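4.2 What ends up on the table: mixed produce and the box

I should say up front that this was my favorite part of the study, and I'm aware it reads that way. Section 4.1 was all crisper drawers and temperatures and it nearly finished me off. The table sessions were the fun bit. You bring the shopping in, you put it on the cloth, and then you have to decide what belongs with what before any of it goes away. Most people do this without thinking about it (I certainly did, before May), and that is exactly why Marit Fjeld and I wanted to look at it slowly.

Quick recap of how we did it. We ran 71 sorting sessions in ordinary kitchens in Troltilville, all of them on the household's own table, with whatever cloth was already on it. We asked people to tip out the small, loose stuff only: fruit, tomatoes, mushrooms, odds and ends of things already cut. No bags, no cartons. Across all the sessions that gave us 219 separate placements to talk about, where a placement just means one item going into one container and staying there until the person told us they were finished. Valter Nygård did the coding with me, and where we disagreed we argued until one of us got tired, then gave it to Noreen Durrani, who had not sat through the argument and was much better for it.

We had expected the first split to be fruit against vegetable. That's how the store does it, and that's how the leaflet from Grusto does it too (Grusto being the local food-saving group that lent us their mailing list). But on the table it hardly ever went that way! The spread in Figure 3 is a good one to think with. You've got round fruit in a couple of sizes and a couple of yellows, a mandarin, a cherry tomato off on its own, two dark mushroom caps, and a cut piece of something with a pale face. Sort that by the store's rules and the mandarin goes with the little yellow ones and everything else goes in the other pile. Ask a person standing over it, though, and they'll very often start with the cut piece, because it's the one with a clock on it. 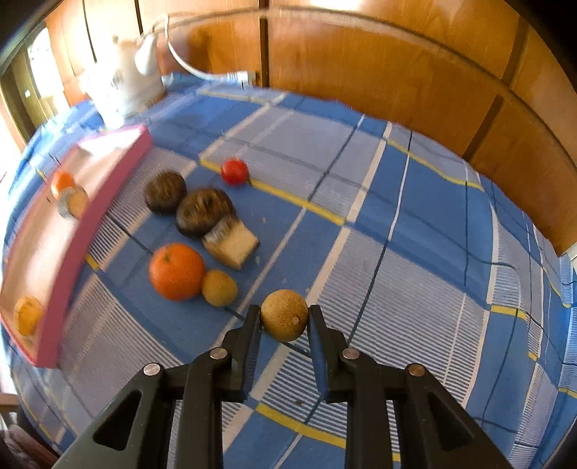 Figure 3. Loose produce on the tablecloth during a table session, with one small speckled fruit held and a few pieces in the pink tray.

I'm going to call that the clock rule, which is Marit's name for it and better than mine. The clock rule says: whatever has been cut, or looks like it's going to give up first, gets dealt with first, and it gets dealt with alone. People were really firm about the alone part. One woman told us she'd put a cut thing next to a whole thing "over my dead body," and then laughed, and then didn't do it. Mushrooms came second under the same rule for most households, and here the reason people gave was usually about breathing. They wanted paper, or they wanted a lid left off. I have no idea how much good the lid thing does and it isn't our question, but they felt it strongly.

Small round fruit gave us the most trouble as coders. They roll. They lean on each other and on whatever bigger thing is nearby, and then people treat the leaning as if it meant something. If a little yellow fruit had come to rest against a mandarin, it tended to travel with the mandarin, and if you asked afterward you'd get a perfectly good reason ("they're both sweet," "they're both for the kids") that I'm fairly sure was made up on the spot. I don't say that to be mean. I do it too. Noreen suggested we code these as drift placements, meaning the grouping was made by the table before the person got to it, and once we had that category a whole pile of our arguments went away.

The other thing about the little ones is that people pick them up just to look. A mandarin gets moved, a mushroom gets moved, but a small fruit gets held up and turned. They're checking the speckles, or the stem end, or they're deciding whether it's soft. We didn't count a look as a placement, and with hindsight I'd have liked a separate column for it. Henrik Thiele made this point in his comments on the first draft and he was right, and by then it was too late to go back through the notes and do it properly.

And so to containers. We let people use whatever they had within reach, and I'd imagined bowls. Bowls everywhere, a whole section on bowls. What we got was lids. Shoe box lids, gift box lids, the shallow tray half of some carton that had held something else entirely, and people loved them. A lid is flat, it's light, you can see every single thing in it, and you can slide it along the table with one finger while you're holding the kettle in your other hand. Randi Boström, who ran the second half of the sessions, started writing "lid again" in the margin and by the end it was just "LA." A typical one has a colored rim and a pale inside, a bit scuffed, and a size printed on it somewhere that has nothing to do with oranges.

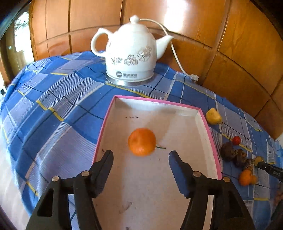
The size matters more than I thought it would. A shallow tray makes people put down one layer and stop. Nobody stacked. In a bowl the orange goes at the bottom and the tomato goes on top of it, and three days later somebody finds the orange (this came up in the interviews again and again, always with the same face). In a tray there isn't a bottom to lose things at. We think this is a big part of why the tray households could tell us, without looking, what they had in, and the bowl households mostly couldn't. I want to be careful here, as the two groups picked their own containers and the tray people may simply be tidier people. Sequeira's kitchen diary forms, which we borrowed for the follow-up, ask about tidiness in a way that isn't much help on this.

Orange placements were also the ones people made fastest and changed least. An orange has a thick peel and everybody trusts it. It went in first, close to the middle, and then other things were fitted in next to it. A few households left the orange by itself and said that was done, thank you. Bits of stem and leaf usually stayed in the tray with the fruit they'd come off, and only 6 of the households bothered to pick them out. I'd have guessed far more than that, my own mother being what she is about stems.

We tried the same setup with Drendutov divided trays for a short while, thinking that ready-made compartments would make the sorting cleaner to code. They did, but they also killed off the drift placements almost completely, and the talk dried up along with them. People filled the compartments in order and looked at us to see if they'd passed. We dropped those sessions from the 219 and they're reported separately in the appendix.

Of the placements we kept, 191 stayed where they were until the end of the session and the rest got moved at least once. Nearly all the movers were small and round. The next section takes those one at a time, starting with the tomatoes, which went absolutely everywhere.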